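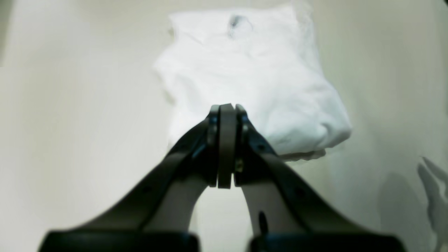
Item 2, folding: gripper fingers at the edge of a bunched white cloth.

Minutes of the Skemurell Household Machines Circle
April meeting, back room, 7:10 p.m.
Chair and minutes: Mohit Solanki

1. Last meeting's minutes

Read and accepted, with one correction. I had written that the Porkora floor washer "refused" the doorsill. Its owner would like it known that the washer climbed the doorsill perfectly well and then could not get back, and I am happy to put that right.

2. Can a machine fold the laundry yet?

This took up most of the evening, as I suspected it would, and I let it run because people had plainly been looking forward to it. The question was whether a two-fingered gripper is enough for ordinary household cloth, or whether we should stop hoping until somebody builds a proper hand.

The case for two fingers was put first and put well. Most of us pinch a shirt between thumb and forefinger when we pick it off a pile, and the other three fingers mostly come along for the ride. If the machine can find a hem and hold it, the rest of folding is moving from one place to another, and machines have been good at that for a long time.

The case against came from our members who do a great deal of laundry (I count myself among them, with a house of six). Finding the hem is the whole job! A towel on a flat table has four corners and they stay where you put them. A T-shirt in a heap has a hem, two sleeves and a neck, any of which may be underneath, and white on white is hard even for a person who has mislaid her glasses. It was also said that a pinch which takes up two layers looks just like a pinch which takes up one, right until you lift.

We then had a good long detour about stains. A person folding notices a mark on a shirt and puts it back in the wash without thinking about it. Would a folding machine fold it away, mark and all, and leave it in the drawer? Feeling in the room was that it should at least set the thing aside. One member said her teenagers do not meet this standard either, and this was allowed to stand.

On price, the Rastogi folding cabinet was quoted at $3,068 delivered, or $3,731 with the sock tray. It wants each garment clipped on by hand at the front, and several people felt that by the time you have clipped a shirt you could have folded it. The owner of the laundromat on the corner disagreed quite warmly. For her the neat stack at the end is what customers pay for, and she would clip shirts all day if the stack came out square.

Where we ended up, more or less: towels, yes, if someone lays them out. Shirts from a heap, not yet for a home, though perhaps sooner for a shop that sees the same shirt over and over. I asked for a show of hands on whether any of us would leave one running while out of the house, and no hands went up.

3. Shelf scanning at the hardware store

A shorter item. The Skinitz shelf scanner has been going up and down the paint aisle since winter and is well liked. It reads the price tags and sends the staff a list of gaps. It does not put anything on a shelf, and our member who works there says the list has made her mornings busier — but she would be sorry to see it go, as she used to find those gaps from an annoyed customer.

4. Money

The room costs us $100 for the season and has been paid. A further $100 was agreed for a box of plain cotton shirts and towels in mixed sizes, so that in future we are all arguing about the same laundry.

5. To do

Mohit to buy the shirts and towels, and to wash them once before we use them, as new cotton is stiff and makes folding look easier than it is.
Laundromat visit to be arranged for a quiet afternoon.
Dishwasher unloading held over again, with apologies to those who came for it.

Closed at 9:05 p.m. A blue umbrella was left by the coat hooks and is at my house.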